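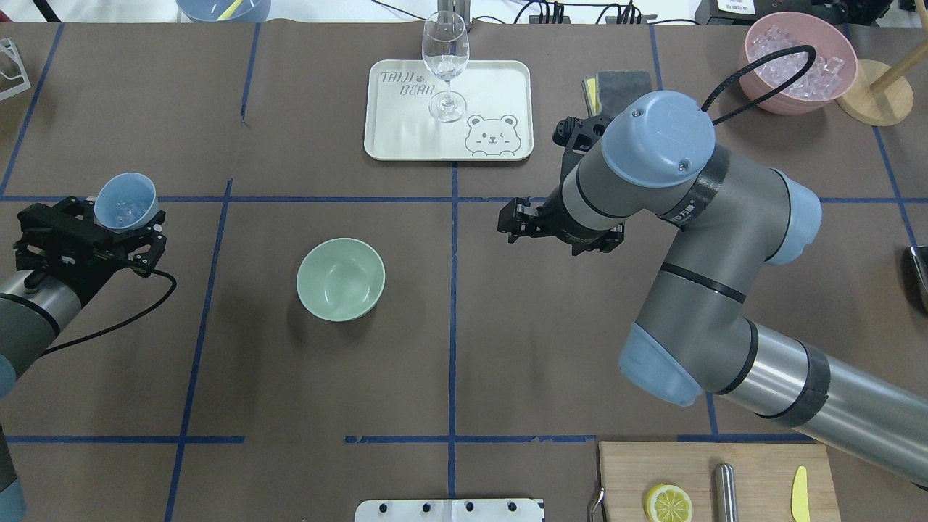
Cup, bowl and tray on a table marked out with blue tape.

Groundshare for half a season: what should be in the agreement?

Posted in: Soccer > Running a club > Grounds and facilities

I'm the secretary of Flustmont, a semi-pro side playing in a regional league. Our pitch has had drainage trouble for years and we finally have the money to dig it up and relay it. The contractor wants to start in January, so we will need somewhere else to play our home games until the end of the season.

The nearest ground that meets our league's rules belongs to Tranwood, who play one division above us. Their chairman has said yes in principle. Their ground holds 2,753, far more than we need. Our best crowd this season was 713 and that was a local derby. Most weeks it is well below that.

So far all we have is a one-page letter. It says we pay a flat fee per match, they provide the pitch and the changing rooms, and they keep all the bar and food money. There is nothing about floodlights, postponed games, who lines the pitch, who pays the gate staff, or what happens if our pitch isn't ready on time.

My board thinks the letter is fine because the two clubs have always got along. I would like something fuller but I have never drawn one of these up. What should be in it? Is the bar split normal? And do we owe anything to season ticket holders who don't want to travel? We sold the tickets through Kedik and I don't know if the refunds would come from them or from us.

I have to report back to the board on Friday evening, so quick answers are welcome, even partial ones.

3 answers

Jayson Saludo

I was secretary of a club that shared for two seasons, once as the tenant and once as the landlord. You are right to want more than a letter. Getting along is fine until both clubs want the ground on the same afternoon.

The first thing to do is read your league's rules on groundsharing before you write a word. Most leagues want to see a signed agreement and approve it, and many have a deadline for that. Moving in the middle of a season is usually treated differently from moving in the summer. If your league has a standard form, use it and attach a schedule with your own terms. Call the league office and ask. They get this call a lot.

These are the points I would want written down.

Priority. The landlord nearly always gets first call on the ground. The question is what happens to your game when it loses out. Ask for a clash list as soon as both sets of fixtures are known, and agree who applies to move which game. Cup ties are the hard part. If Tranwood get drawn at home in a cup on a date you already have, your game moves, and your opponents may not be happy about it. Agree on a fallback day now.

Pitch condition. Somebody has to decide whether the pitch can take a game, and it will be their groundskeeper. When it is wet he will want to save it for their match. You can't really stop that, but you can put in that a game of yours is only called off after an inspection by a referee, the same as one of theirs. Also say how much notice you get. We had a game called off by text when the visiting team was already on the bus.

Postponements and abandoned games. Say whether you pay the fee if the game isn't played. What we had was no fee if it was called off before the day, half if it was called off on the day, and full if it kicked off. That seemed fair to both sides.

Floodlights. Ask whether they are in the match fee. When we were tenants we paid 100 extra for every game under lights and had not budgeted for it. In January and February that covers nearly every game, including afternoon ones, where they go on well before the end.

Staff. List every job: turnstiles, parking lot, stewards, first aid, announcer, line marking, cleaning up. Put a club name beside each one. Some landlords insist on their own people on the gate and charge you for them. If so, agree on how the takings are counted and have someone from each club sign for them.

Insurance. Your liability cover will be tied to your own address, or it may be. Phone the insurer and get them to confirm in writing that you are covered as a tenant at the other ground. Ask Tranwood for a copy of theirs. This is a short job but it can take a while to get the piece of paper, so start it early.

Damage. Normal wear to the pitch is theirs. Broken doors, seats and so on caused by your players or your crowd will be yours. Walk around with someone from Tranwood before your first game and write down what is already broken.

End date. This matters most in your case. Pitch work runs late. Put in the date you expect to leave, then an option to extend into the start of next season at the same fee, with a date by which you have to tell them. Without that you could be looking for a new ground in August.

Practice. If you currently train on your own pitch, don't assume you can train on theirs. You almost certainly can't. Find somewhere separately and cost it.

On the bar, yes, landlord keeps all of it is the common arrangement. It is their license and their stock. What you can ask for is a lower match fee in return, because your crowd is spending money there on days when they would otherwise be shut. Work out what your own bar makes on a normal match day and show them. We got the fee down by a quarter doing that. You can also ask to keep programs, raffle tickets and merchandise, and the right to put up your own sponsors' boards on the day. Check that one carefully. If your sponsors paid for boards at your ground for a full season, some of them are going to ask for money back.

For Friday I would just take the board a list of what the letter doesn't cover with a cost beside each item. That was what moved ours. Nobody had added up the lights and the gate staff.

mainstand_left

Just sign the letter. We have shared with our neighbors for years on a handshake and never had a problem. If you turn up with ten pages of legal stuff they might think you don't trust them and tell you to go somewhere else.

The only thing I would say is bring your own balls, nets if theirs are a different size, and tea bags. And find out where the fuse box is.

Reply from Jayson Saludo: The league will probably want more than a handshake these days, whatever the two clubs think. It doesn't need to be ten pages either. Ours was three with the schedule. Agree about the fuse box.

Hodoroagă

I'll only answer the season ticket part because I handled tickets for our club when we moved for a few months.

Look at what you promised when you sold them. If the ticket says all home league games at a named ground, people have a decent argument that they are not getting what they paid for. If it says home league games and the terms let you change the venue, you are on firmer ground, but you may still want to offer something. The law depends on where you are, so if you have a member who is a lawyer, have them read the terms.

As for who pays, it will be in your contract with the ticket company. I don't use Kedik so I can't tell you theirs. With ours, the money had already been passed on to the club, so every refund came out of our account, and the company kept its booking fee. Ask them these things by email so that you have the answers in writing:

Can they do part refunds, or only full ones?
Do they keep their fee on a refunded ticket?
Can they email all holders for you, or can you export the list?
Will the same barcodes scan at another ground, and do you need to rent a scanner?

The last one caught us out. Our tickets were scanned at home and the other place only had old turnstiles with a man taking cash. We ended up printing a list of names.

We gave people a choice. They could have a refund for the games left, take money off next season's ticket, or keep the ticket and get a free seat on a bus from our ground. Very few wanted the refund. More took the discount than we expected, so check what that does to next year's budget before you offer it.

Tell them before it gets into the local paper. Ours found out from the other club's website and the complaints were mostly about that. Put the new kickoff times, parking and bus details in the same message. Also mention where wheelchair users go and whether carers still get in free, because the other club's policy might be different from yours.

Comment from the original poster: Thanks all. I have called the league and there is a standard form, so I am filling that in and adding a schedule based on Jayson's list. Tranwood's chairman was fine about it and said he would have asked for the same. Floodlights are extra, as it happens. Still waiting to hear from Kedik about part refunds.

This thread is open. Sign in to add an answer.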